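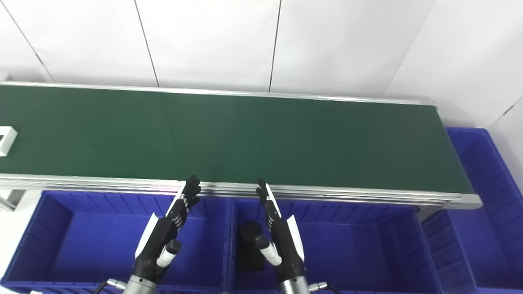 I bought the Manelance label printer in August, after my old one chewed through its third ribbon in a month, and I've now run enough orders through it to have opinions. I sell soap and beeswax candles from a back room in Gristham, so I'm no warehouse, but I do print a lot of labels in the weeks before the holidays!

First, the good. It's quick. It took me one evening to set up (most of that was hunting for the right cable, my own fault) and the first sheet came out straight. My counter says 1,673 labels so far, with two jams, both on the cheap rolls I had left over. With the Dimitriou rolls it has been lovely, and the small print on my ingredient lists stays sharp enough that customers with older eyes don't write to me anymore. I paid $136, and the rolls come 160 labels each, so you do go through them.

Now the grumbles. The lid is stiff, and you need two hands to open it, which gets old when you're changing rolls in the middle of a packing afternoon. The software wants you to make an account before it will let you save a template. I put that off for weeks and retyped my return address like a stubborn mule. And it's louder than I expected, a sort of buzzing cough at the end of every label. My dog still leaves the room.

I did look at the Berkley model, and it has a nicer screen, but it only takes its own rolls and I have a whole shelf of others to use up. If you're printing a few labels a week you could get by with something smaller. For a little shop like mine I'd buy this one again, stiff lid and all. Four stars.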